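Budgeting for a second arm

I spent most of July on the equipment budget, and I want to write down how it went before I forget the numbers.

We run one arm at the moment, and the plan was to add another. I asked for quotes from Budska and Urquhart. Budska came back in 9 days with a full breakdown. Urquhart sent a single total and a brochure, so I had to write again and ask what was in it. The cable kit and the mount were extra.

The arm itself was the easy part to price. The small things took longer: spare fingertips, a wrist camera, a decent table, props. My first sheet had 95 lines. After I took out everything we could borrow from the old Staron bench, it was still too long, so I sorted it by what stops work when it breaks. Fingertips and cables went to the top. A better table went to the bottom, though I would like one with less shine -- the ceiling lights show up in the top we use now.

Props barely register. A plate and a toy corn cob cost next to nothing and get used constantly.

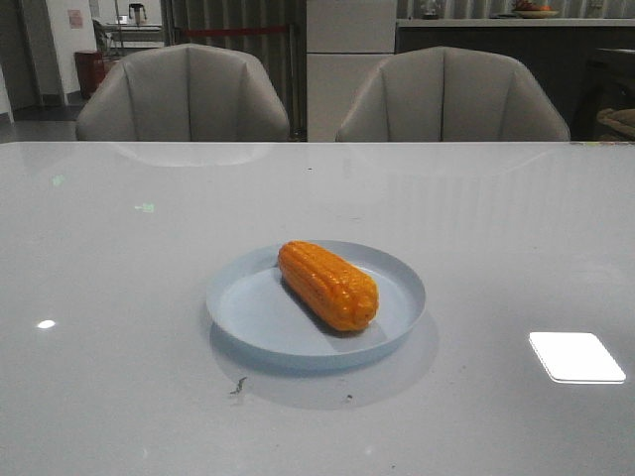
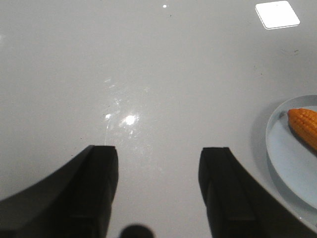

Same plate and same corn in both.

Should you buy the service contract along with the arm?

It depends on whether you can go a week without the machine. We can't, so I put two years of cover in the sheet and dropped the carrying case to help pay for it. If you have a spare arm, wait and see what fails first.

Shipping was the other surprise. Totdale quoted 181 for the crate alone, with the lift gate billed separately. I now keep freight on its own line and ask for it in the first email.

The order goes in once the mount is confirmed. I still need to measure the floor outlet.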